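Renewal announcements and viewer interest: a local case

Media Studies project report, Ntombi Mthembu
Monday, February 28, 2022

My project looked at how viewers reacted when the talent program Sastside was renewed for a second season in December. I read 567 comments on the Tusdale fan page and sorted them by topic. Judges came up most, followed by the time slot.

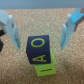
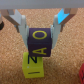
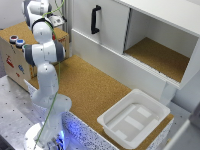 Gripper above the cork surface (first), gripper holding a purple cube (second), white arm on its base (third).

I also sent a short survey to 19 classmates. Most said they would watch the first episode, but few had a favourite contestant from last season. Two wanted the host, Mahlangu, replaced. I had planned to read 600 comments, but the page removed some before I finished. Replies to other comments were left out of the count.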